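Valton Household Pest Outreach Program
Progress Report to the Demeck Fund
January 19, 2026

Reporting lead: Sumathi Kurian

This report covers the second period of the grant for brown recluse and black widow outreach in the Lennox and Vorton service areas. Work is on schedule except where noted under Staffing.

Home inspections

Field staff completed 218 home inspections during the period. Black widows were confirmed at 53 properties, most often in meter boxes, under patio furniture and along the lower edges of garage doors. Brown recluse spiders were confirmed at 12 properties, all of them in Lennox and all in older houses with crawl spaces. Residents who submitted specimens for identification had usually collected common house spiders or wolf spiders, and were told so in writing.

Each household received the revised prevention sheet. It advises residents to move firewood away from exterior walls, replace worn door sweeps, store seasonal clothing in sealed containers and shake out gloves and shoes kept in garages. Sticky traps were placed along baseboards and will be collected at the follow-up visit.

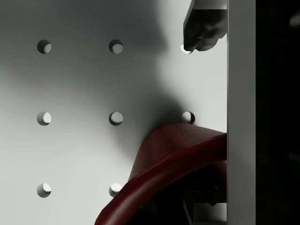

Jessie Kinnear asked in written comments on the draft whether trap counts alone could show that a house had been cleared. They cannot, and the wording of the resident letter has been changed. The letter now states that an empty trap is one piece of evidence and that a second check is needed in warm weather, when spiders are more active.

Staffing

One inspector position in Vorton remains open. Visits there were covered by Lennox staff, which delayed follow-up at several addresses. Interviews are under way.

Next period

Follow-up visits will begin in April. The program also plans to offer the prevention sheet through school offices and to retire the old version, which recommended perimeter spraying as a first step. No change to the approved budget is requested. The itemized expense statement has been submitted separately.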